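Darham Stud, Reproduction Laboratory
Notebook entry, 7 January 2023
Present: Hường Phan, Hnat Pasichnyk. Helmi Saarinen by telephone in the morning.

Purpose of the day: yearly stock check of frozen semen, carried over from December, and post-thaw control of the Muvard batch before the first straws are released to outside mare owners.

Both storage tanks were topped up with liquid nitrogen before the count began. Level in tank 1 was within the normal range. Tank 2 was lower than at the last reading in the log, though still above the refill mark. The last reading was entered without initials. All staff are reminded that a reading without initials does not count as a reading.

Count completed before noon. Total held: 668 straws, both tanks together. The written ledger agrees with the count for every stallion except Muvard, where the ledger shows two straws more than were found. Hnat repeated the count for that stallion with the same result. The dispatch book lists a shipment to the Trịnh stable in December, and the number on the carbon copy has been written over. Helmi believes two extra straws were added at the request of the stable's veterinarian and will confirm with them on Monday. Until then the ledger stays as it is, with a pencil note in the margin. Please do not correct it in ink.

Canister 5 in tank 2 has a bent handle and catches on the neck when lifted. It should be raised slowly and turned a little toward the wall side. A replacement has been requested. Nothing was lifted above the frost line for longer than the protocol allows.

Post-thaw control, Muvard. Straws were thawed in the water bath at 38 degrees for the standard time, dried, cut and emptied into warmed tubes. The bath was checked against the glass thermometer first, and the two agreed. Slides and cover slips were on the warming plate beforehand. Hường read the first sample and Hnat the second, each without seeing the other's sheet. Both readings of progressive motility were above our release limit. The second sample looked slightly better than the first, but the difference is within what we normally see between two readers. Sheets are in the green binder behind the stallion's tab.
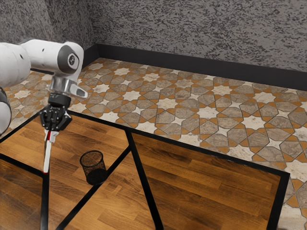
Rendered view: arm over the tabletop, mesh cup to the right.

The batch may therefore be released, subject to the ledger question above. The export papers are not affected, as no straws from this batch are to leave the country this season.

One straw from the older Tivico stock was also thawed, at the owner's request. Motility was below the limit. A single straw is too little to judge a batch, and the owner has been told so. Thoa Ngô will ask whether a second straw may be used. The stallion is no longer living, and the decision belongs to the owner. It should be given to us in writing.

Labels. Several straws from the older stock carry print that is hard to read through the frost. They were identified by plug color and goblet position. Lộc Cù has proposed that the goblets be marked as well as the straws. Hường agrees for all new freezings. Old stock will not be handled for relabeling alone.

Microscope: the stage warmer took longer than usual to reach its set point this morning. It held steady afterward. To be watched. If it happens again, move the work to the second microscope and tell Helmi.

Mares: the chestnut maiden mare in the end box was scanned by the veterinarian after the laboratory work. No follicle of interest on either side. She remains under lights and will be scanned again next week. Her owner has asked for Muvard and understands that frozen semen will be used only with close scanning toward ovulation, nights included.

Open points
Trịnh shipment, number of straws: Helmi
Written consent, Tivico: Thoa
Handle, canister 5: Hnat
Goblet marking, short draft for the protocol: Lộc

Nitrogen delivery is due before the next weekly reading. The driver needs the yard gate unlocked, and the key is now on the hook by the feed room.

Signed, Hường Phan
Read and agreed, H. Pasichnyk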